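12 February 2020

Timing and latency, handheld grippers, fruit table

Carrying on from Defne's note about the replay arm closing late. She had it down as a gripper width problem. I think it is mostly a clock problem, with a small width error on top.

What we know from her runs: on the same pick, the arm gets to the fruit, the fingers start to close, and by then the wrist has already begun to lift. It happens on nearly everything but shows worst on the mandarins, which are small enough to slip out under the pads. Pomegranates mostly survive it because they are wide and the fingers touch them early.

Checked the logger first. Image timestamps are stamped when the frame arrives at the host, and the pose stream is stamped at the source. The Skarker reader then matches each image to the nearest pose. So every image is paired with a pose that is too new by however long the image took to get through. I had assumed Volkan corrected for this in October. He corrected it in the live viewer and left the reader alone, as nobody was training from it at the time. Fair enough, but it needs to go in the readme.

Measured the delay by filming a counter on the monitor and reading it back off the recorded frames. 19 clips. The median came out at 253 ms, which is far more than I expected. Part of that is the monitor, so the true figure is lower. Taner suggests repeating with an LED on the sync line to take the screen out of it. Will do that before anything gets hard coded.

For now I added an image_delay_ms setting to the reader, default zero so old configs behave as before. Pose lookup now interpolates between the two neighbouring samples instead of snapping to the nearest one. Position is linear, rotation is slerp. Caught one bug while testing: the quaternion sign flips between samples on some recordings and the interpolation went the long way round. Fixed with a dot product check. Test added.

Width. The finger opening comes from the marker tracker and goes through a median filter before it is written out. Window was 10 samples, causal, so it adds its own lag in the opposite direction from what you would want. Changed to a centred window for offline processing. Kept the causal one for live use. Closing edges are now noticeably sharper in the plots, and the pad contact point on the pomegranates shows up as a clear flat spot.

Re-exported the table set with both changes. 900 episodes went in. The export drops an episode if either tracker is lost for too long, and I have not compared the drop list with the old one yet. Ásdís has asked for that list, since she wants to know whether two-handed episodes are being thrown out more often than single ones. I suspect they are. When one gripper passes in front of the other the left/right labels can swap for a few samples and the loss counter treats it as a dropout.

Perception side: ran the Plana segmenter over the new export to get fruit masks for the grasp labels. Fine on single fruit. It struggles with fruit that touch, and with fruit behind a finger. Below is the sort of view I have been using to check by hand.

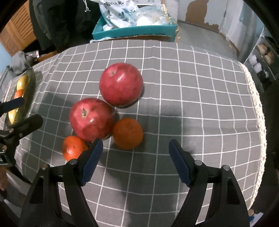

Right-side mandarin clear of the pads, left-side one partly behind the left finger. The two pomegranates touch.

A view like this needs four masks in the middle of the cloth. The segmenter gives three, with both pomegranates merged into one blob, and the hidden mandarin comes back as a thin sliver which the area filter then removes. Lowered the area threshold and the sliver stays, but so do bits of highlight on the glossy skin. Better to mask the fingers out first, using the known opening, and let the filter use visible area relative to what is left. Shagufta has finger outlines from the calibration job and will push them to the shared folder.

Also worth a look: the grid on the cloth bows outward towards the edges, so anything using the raw image as if it were flat will be off there. The grasp labeller does undistort. The mask overlap score does not. Opened a ticket.

To do
LED delay test with Taner
Old and new drop lists to Ásdís
Left/right label swap, look at the tracker's assignment step
Finger mask before area filter
Undistort in overlap score
Defne to replay the mandarin picks from the new export, delay setting on and off
Readme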